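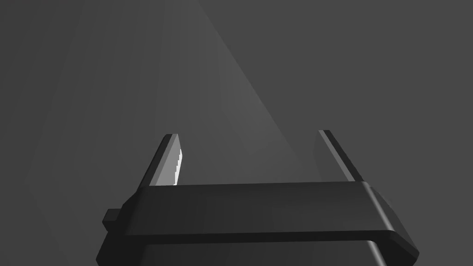 Figure 1. Open gripper, rendered view.

Bus Stop Access on Tirell Road: Student Project Report
Arnel Dumlao and Ailbhe Tierney
Submitted 5/21/21

Background
Tirell Road carries two bus routes between the Detia apartments and the community college. The city plans to repaint the road next year, and the public works office asked our class for comments on the stops before the striping plan is drawn. Our group took the eastern half, which has 9 stops. Zaid Ghanem's group took the western half and will report separately.

Method
We visited each stop twice, once in the morning and once after 4 p.m. At each one we measured the distance to the nearest marked crossing and noted whether there was a bench, a shelter, and a paved place to stand. We also handed out a one-page survey to riders and got 112 back. The survey was in English and Spanish. Leonora Soriano did the Spanish version and read the answers with us.

Results
The longest distance to a crossing was 494 feet, at the stop across from the Perkier Street laundromat. Riders there mostly cross in the middle of the block. The shortest was 50 feet, at the college entrance. Three stops have no paved standing area, and at two of these the ground slopes toward the curb, so a wheelchair user would have to wait in the driveway next door.

The most common survey request was for a crossing near Perkier Street. Shelters came second. A few people wrote about late buses, which we passed on to the transit office and left out of our totals.
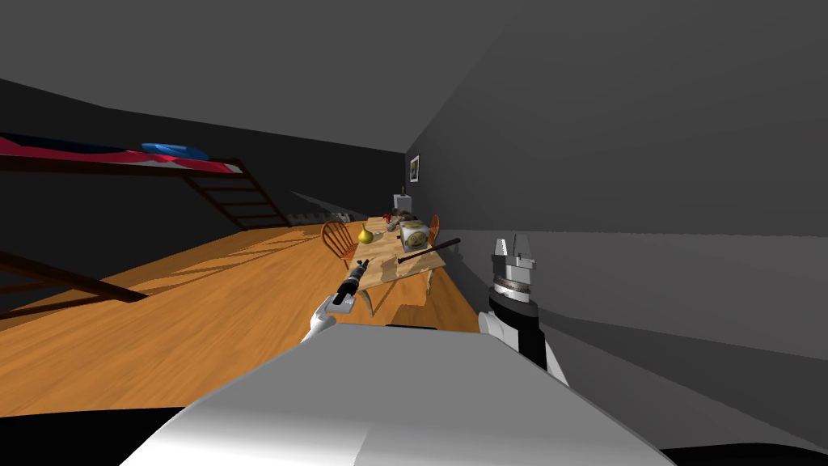 Recommendations
1. Add a marked crossing at Perkier Street as part of the repainting.
2. Pour a concrete pad at the three unpaved stops, starting with the two on a slope.
3. Move the stop at Detia Court to the far side of the intersection. Drivers turning right now have to go around the bus.

Limits of the study
All of our visits were on dry days. We did not survey people who have stopped riding, and we did not get cost figures for the concrete work. Branislav Vlček, our instructor, has asked public works for these and expects them in June.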